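Gripper pads wearing unevenly, how often do you swap yours?
Small Arms and Benchtop Cells > Maintenance and Repair

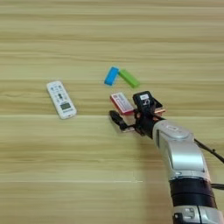
Post 1
benchrat_tal
Sat 31 August

Hi all, Talha Dhanial here, some of you know me from the cable thread. I look after one arm on a tabletop cell at Urton, picking up small household stuff and putting it down again all day long. Remote control, a couple of little blocks, a small box, that sort of size. Nothing heavy.

My problem is the finger pads. One side wears way faster than the other and I end up changing the pair every 4 weeks, and by the end of week three it's already dropping things. The slippery stuff goes first. The blocks it'll hold forever, but anything glossy starts to rotate in the grip and then you get a remote landing on its nose (twice on Thursday!!).

What I've done so far:
- wiped the pads with alcohol every morning
- turned grip force down from 90 percent to 60
- swapped left and right pads halfway through, which helped for maybe two days

The old tech left me a notebook that says "check pads, check screws, check home" and that's the entire maintenance plan. What do you all do? Is four weeks normal?

Post 2
Skurkovetti
Four weeks isn't crazy if you run two shifts, but the one-sided wear isn't a pad problem. Your fingers aren't meeting in the middle. One touches first and shoves the part across the table until the other one catches up, so the first pad does all the scrubbing.

Put a thin strip of paper on each side of a block and close slowly. If one strip grabs before the other, there you go.

Post 3
mrs_torque
Seconding the paper. Also, how low are you going? If the fingertips are skimming the tabletop on every pick you're sanding the bottom edge of the pad off. I can always tell on ours because the wear is at the very tip and the rest looks brand new.

Post 4
benchrat_tal
Pretty low, I guess? The little box is flat so I have to get right down there for it. Wear is mostly at the tip now that you mention it, but only on the one side. Will try the paper when I'm back in.

Post 5
T_Riis
I'm going to disagree with Skurkovetti a bit. Off-center fingers would do it, sure, but so would the whole wrist being rotated a degree or two, and in my experience that's far more common on small arms. Somebody bumps it, the flange screws give a hair, and now one fingertip sits lower than the other. Low one rubs the table, high one doesn't. That matches "tip wear on one side" way better than the centering idea.

Get a flat square, park the gripper just over the table, fingers open, and look for the gap under each tip. Do it before you touch any centering settings or you'll be chasing your tail all week. Ask me how I know.
Troels

Post 6
Skurkovetti
It could be the wrist. But he says glossy parts spin in the grip, and a tilted wrist won't give you that by itself. Uneven contact will.

Post 7
T_Riis
A tilted wrist IS uneven contact. One pad is touching with its corner. Of course it spins.

Post 8
mrs_torque
You two did this in the belt thread too lol. Talha do both checks, they take ten minutes.

And put your grip force back up a little. 60 sounds low for anything with a shiny shell. I'd try going up five at a time and stop when it quits slipping.

Post 9
kesix_owner_gary
Slightly different question, what are you cleaning with exactly? I was wiping ours down with alcohol every day and the pads went hard and shiny in no time. Switched to a damp cloth with a drop of dish soap, then a dry cloth, and now I get about twice the life out of a set. No science behind that, just my bench (I run a Kesix gripper so yours may differ).

Post 10
benchrat_tal
OK so, back with results and I owe Troels a coffee. Mostly.

Square on the table, fingers open: clear gap under one tip, and the other one I couldn't slide paper under. Took the gripper off and two of the flange screws were barely more than finger tight. Cleaned the faces, put it back on, snugged the screws in a cross pattern, then went around again with the torque wrench. Gap is now the same both sides as far as I can see.

THEN I did the paper test on a block and one side still grabbed first! Only just, but it did. So Skurkovetti gets half a coffee.

Post 11
Skurkovetti
I'll take it black.

For the centering, check whether it's the fingers or your pick position. Rotate the wrist 180 and close on the same block without moving it. If the early finger is the same physical finger, it's in the gripper. If it changes over to the other finger, your taught position is off and the gripper is fine.

Post 12
benchrat_tal
Changed over. Taught position then. I retaught all the picks and raised the low one a touch for the flat box, it still grabs it fine by the upper half of the sides. No idea why I had it that low to begin with.

Post 13
mrs_torque
Mark those screws with a paint pen while you're in there. One line across the head and onto the flange. Next time you walk past you just look, no wrench needed.

Also what's your cable doing at the wrist? If it goes tight at one end of the travel it's pulling on that joint every cycle, and I'd bet that's what walked your screws out.

Post 14
T_Riis
I doubt a cable pulls screws loose on its own. More likely they were never torqued right the last time somebody had it apart. But the paint pen is good advice and I do the same on ours.

Post 15
mrs_torque
I've seen it happen at Montoya with my own eyes, Troels. Arm went to full stretch, cable went tight like a guitar string, screws loose by December. We added slack and they stayed put.

Post 16
T_Riis
Did you also torque them when you added the slack?

Post 17
mrs_torque
...yes

Post 18
benchrat_tal
Haha. I gave it more slack anyway, costs me nothing. Ran it slowly through every position with my hand on the e-stop and watched the cable the whole way, no tight spots now and it's not dragging on the table either.

New pads on, force up to 70 for now, paint marks on all the screws, and Gary, I'm trying the dish soap. New notebook page says:

Every morning: soap wipe, dry wipe, look at paint marks
Mondays: square under both tips, paper test on a block
New pads: write the date down (the old guy never did)

Anyone know if there's a harder pad that still grips a glossy shell? The supplier only lists one kind for mine.

Post 19
kesix_owner_gary
I've cut my own from sheet rubber. Softer grips better but wears faster, so I ended up in the middle at 55 shore A and stayed there. Cut them a hair oversize and trim once they're glued on. Let the glue sit overnight, don't be me.

Post 20
benchrat_tal
Ordering a sheet of that tonight. Will post wear pics of the new set when they've got some hours on them.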